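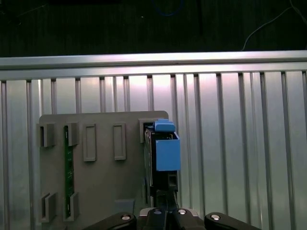 Student Project Report
Module: Music in Context
Submitted 25 September 2023

Variation and Return in the Zolamari Suite for Strings

1. Introduction

The Zolamari Suite is a work for string orchestra in five movements. It lasts a little under half an hour and is written for a group that a good amateur orchestra could put together. I chose it because I played second violin in a performance in April and found that the part made much more sense once I had heard the whole piece. From my desk, large stretches of the second movement seemed to be repeated notes and rests.

The question for this project was how the composer makes the five movements feel connected. The programme note from the Kokier Hall concert says that the suite "grows from a single song". I wanted to see how far this could be shown from the score.

2. Sources and method

I used the study score from the Shevchuk edition, which has 334 pages including the critical notes and the full set of sketches. The music itself takes up less than a third of this. I also listened to two recordings, one by the Danemov Ensemble and one made by the college of our own performance. The college recording is not balanced well (the cellos are too close to the microphone) so I used it only for checking tempo.

I marked every appearance of the opening tune in the score, first by ear and then by reading. I counted a passage as an appearance if it kept the rhythm of the tune or at least its first four intervals in order. My supervisor suggested I also mark the passages I was unsure of in a different colour, and these are discussed in section 4.

3. The opening tune

The tune is heard in the violas at the start of the first movement, without accompaniment. It begins on D, rises a fourth, steps down twice and then falls back to the starting note. The second half is the same shape a tone lower. It is in the Dorian mode, and the raised sixth is only touched once, near the end.

The rhythm is long, short, short, long, long. This is plain enough to be recognised when the pitches are changed, and the composer makes use of that later on. When the violins take over the tune the cellos hold a low D underneath, and this pedal note lasts for most of the first movement.

4. The tune in the later movements

The second movement is a slow dance. The tune is in the bass, played pizzicato, and at half speed. I did not hear it at all at the first rehearsals. The violins have a new melody above it, which most listeners would take to be the main theme.

The third movement is fast and is the hardest to play. Only the rhythm of the tune is kept, and it is passed between the sections in short bursts. Most of my uncertain passages are here. The long, short, short pattern is common in a lot of dance music, and some of these places may have no link with the tune. The sketches help a little. In one of them the full tune is written under the violin line and then crossed out.

The fourth movement is a short chorale of about 100 bars. The tune is turned upside down in the first violins, so that it falls a fourth and steps up. The harmony is mostly in parallel fifths between the lower parts. The Danemov Ensemble plays this movement with almost no vibrato, and the inverted tune is much easier to follow in their recording than in ours.

In the last movement the tune comes back in the violas at its first pitch. This time it is accompanied from the beginning, and the pizzicato bass from the second movement is heard under it. The final bars leave out the last note of the tune. The violas stop on E and the low D in the cellos finishes the phrase.

5. Discussion

The programme note is right about the first, second, fourth and fifth movements. In each of these the tune can be found complete, either in its original shape or inverted. The third movement is less clear, and I would describe it as built on the rhythm of the song only.

I had expected key to be more important. Three of the movements end on D, but the second ends on A and the third breaks off on a chord without a clear root. The low pedal note seems to do more than the key scheme to hold the piece together, and I would have looked at this in more detail with more time.

6. Problems and further work

My way of counting appearances was too strict for the fourth movement at first, and I had to go back and allow inversions. This meant marking the first two movements again. I found one more appearance in the second movement, in the inner parts, which I had missed.

A further project could compare the suite with the composer's earlier song settings, two of which are printed in the appendix to the Shevchuk edition. The second setting has the same rising fourth at the start, over a held note in the left hand of the piano.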